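Zotska Community Help > Home and Hobbies > Storage
Moving a small parts collection into a spare room, how do you lay it out?
Asked by Mirela Godoy
3 replies

Hello all! I've finally got a room to myself for clock repair (so excited) and I need to move everything out of the hall cupboard. I have 183 clock movements, most of them small, plus springs, keys and a lot of odd brass bits in tins. The room is 395 cm long and fairly narrow. Should I sort by maker or by size? And do I label the shelf or the thing on it?

Kilian Koller replied
By size. Labels on the shelf.

Begoñe Sarmiento replied
Oh, lovely project, congratulations! I'd go by size too, with one exception: keep anything you're halfway through on its own shelf at elbow height, whoever made it. I lost a whole November hunting for a Brekusow mainspring that was filed "correctly" in a drawer I never opened.

Go for a strong shelf colour if you can. Small grey metal shows up so well on yellow! 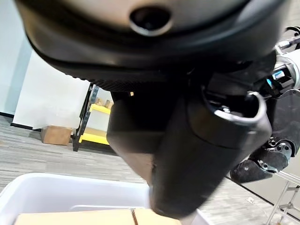
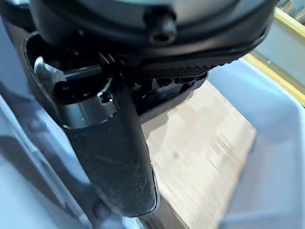
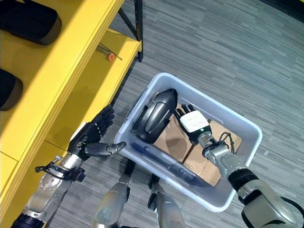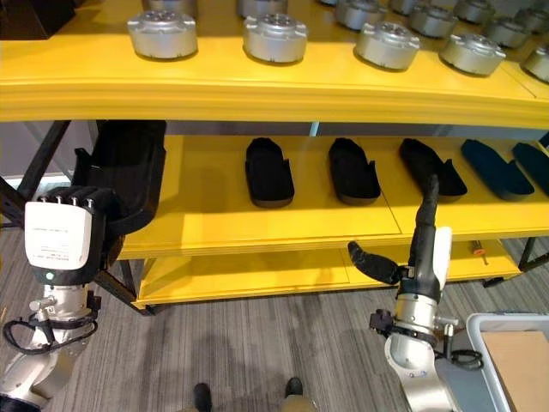
Now, labels. I do both. The shelf gets a big letter and each movement gets a little card tag on cotton thread, with the letter and a number. Then there's a notebook with one line per tag. It took me three evenings to write up and I've never regretted it. Pencil, please, things move!

For springs, use old tobacco tins and write the width on the lid AND on the side, or you'll be lifting the whole stack every time. Keep the heavy stuff below your knees. Leave one shelf completely bare at the start. It fills up by itself, believe me.

In a narrow room I'd put shelves down one long wall only, and the bench under the window.

Engelbert Frei replied
Agree with most of that, but do check the weight limit before you load up. My old Wundwood unit bowed in the middle after one winter of carriage clocks. Also thread tags fray, I use wire. Is the floor level? Mine wasn't, and I had to pack up one end by 6 mm.

Mirela Godoy replied
Brilliant, thank you! Tags ordered, a box of 700, so I'm set for life. Floor slopes a bit towards the door, will measure tonight.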